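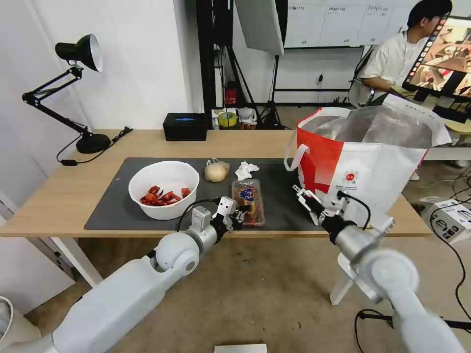
About Calarach

We started Calarach because Sandro Pagano hates putting away groceries, and because Howard Fothergill kept telling him (over many lunches!) that a machine ought to be able to do it by now. Can it? Well, partly. Our arms have been through 2,514 bagging and tidying trials, and we're happy to say that bread is going nicely, while soft things and floppy bags still give us plenty to work on. We're a small, friendly team in Vullthorpe, and if you have a chore you'd love to hand over, please do write and tell us all about it.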